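Lesau Simulation Open Day

The Lesau Simulation Open Day is a public demonstration of simulated robot manipulation held each September at the Lesau works of Vurusix, a developer of robot control software. It is organised jointly with Flallier, which supplies the rendering and physics software, and Bachmann, which builds the computing equipment on which the demonstrations are run. All manipulation shown to visitors takes place in rendered scenes.

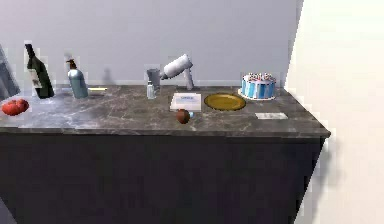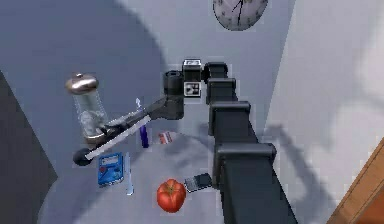

Rendered scenes from the open day: a marble counter with a white arm (first) and a pale grey floor with a dark grey arm (second).

Background

Vurusix began admitting visitors to its Lesau building after a number of technical colleges asked to see how manipulation software was tested before being loaded on to a physical machine. The first visits were arranged individually and consisted of a talk followed by recorded material. The recorded material was dropped when Flallier introduced a version of its software that could render a scene at working speed, and the present format, in which the programs are run live, dates from that change.

The event was at first open only to colleges and trade customers. General admission was added later. Attendance at the most recent open day was 613, the highest recorded.

Programme

The open day runs from 10 am to 4 pm. Visitors are admitted in groups of up to 37, this being the seating capacity of the demonstration room. Each group attends a session divided into 3 parts: an introduction to the scene library, a live run, and a period in which the run is replayed and examined.

In the introduction, the operator loads a base scene and shows how it is altered. Surface materials, lighting and the position of the viewpoint are held as separate settings and can be changed without affecting one another. Objects are drawn from a common library which includes food, tableware, stationery, tools and household containers. Their combination is not intended to resemble a real kitchen or workshop. Mixed sets are used so that a control program cannot rely on one item being found near another.

The live run consists of a single instruction, usually to reach for, grasp or move a named object. Transparent items are regularly selected as targets. The edges of clear glass are difficult to separate from the background, and a program that performs well on opaque objects may place the gripper wrongly when given a tumbler or a jar. Long arms also obstruct the view of their own targets, and several of the standard scenes are set up with the viewpoint close behind the links for this reason.

During the replay, the operator can stop the run at any point and display contact forces, joint angles and the path planned by the program. Visitors may ask for the same run to be repeated with one setting changed. Moving the light source is the most frequent request, as the shadow of the arm then falls on a different part of the work surface and may alter the result.

Equipment

The demonstration room holds 7 workstations supplied by Bachmann. One drives the main display, and the others are placed along the side wall for use between sessions. Each runs a complete copy of the Flallier software with the scene library stored locally. The network connection is not used during sessions, following a fault at an early open day which stopped the programme for most of a morning.

Arm models are stored separately from the scenes. A model contains the dimensions of the links, the limits of each joint, the shape of the gripper and an approximate mass for each part. Any arm in the library can be placed in any scene, subject to a check that the base does not intersect a wall or cabinet. Visible markers may be added to a model where the program under test uses them to determine position.

Scoring

Runs are scored automatically. An attempt is recorded as complete if the object reaches the stated position and remains there when the gripper is withdrawn. Contact with other objects is logged separately and does not by itself cause a run to fail. Scores from the open day are shown on the main display but are not published, as the settings are changed at the request of visitors and the results cannot be compared between sessions.

Access

Admission is free and booking is required. The demonstration room is on the ground floor and has level access from the car park. Photography of the displays is permitted, but the workstations used for customer projects are in a part of the building closed to visitors. Printed notes on the scene library are available at the entrance.

See also

Robot simulation
Motion planning
Grasping (robotics)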